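News > Community > Charity and Arts

Hasby poetry booklet to raise money for two local charities

October 2025

A small booklet of poems written by people who care for a family member at home will go on sale in Hasby next month. All the money from the sales will be shared between 2 charities in the Cendstead area.
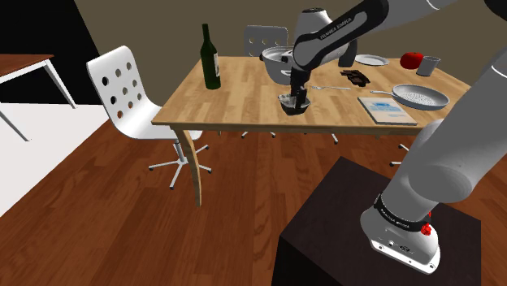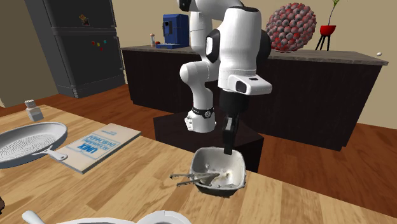
The booklet has the title "The Kettle and the Stairs" and it contains 18 poems by 11 writers. Most of them had never shown their work to other people before. They met in a writing group which started in April in the upstairs room of Hasby library, and which is still open to new members.

The editor is Sushil Chaudhary, who moved to Hasby to look after his father and joined the group in its second week. He told us that the first meetings were rather quiet.

"We are tired people, and we did not come with big ideas about literature," he said. "One lady read four lines about changing the bed sheets at night. After this everybody wanted to read something."

The poems are short and many of them are about daily life: waiting for the doctor to call back, cooking two different dinners, the first free afternoon after a long time. A few are in rhyme. One was written in Nepali and is printed with an English translation on the opposite page.

The printing has been paid for by Kotian, the stationery shop in Mill Street, so the full price of each copy can go to the charities. The first print will be 500 copies. If they are sold before the end of winter, the group would like to print more, but for this they will need to find another sponsor.

The first charity is Cendora, which sends trained sitters to the homes of carers for up to three hours, so that the carer can go out or simply sleep. The second is the Cendstead Hospice Garden Fund. The writers chose both by a vote, and it was agreed that each will receive half.

Mr Chaudhary said that Cendora was the choice of nearly all the group, as several of them have used its sitters. "Without them I could not have come to the meetings," he said. "It is good to give something back, even if it is a small sum."

Copies will be sold at the library desk, at Kotian and at the hospice shop in Cendstead. A large print version can be ordered at the library for the same price. There will also be an evening of readings at the library, with tea and cake, and the date will be put on the notice board when it is fixed. Entrance is free, and carers who need a sitter for that evening are asked to tell the library staff in good time.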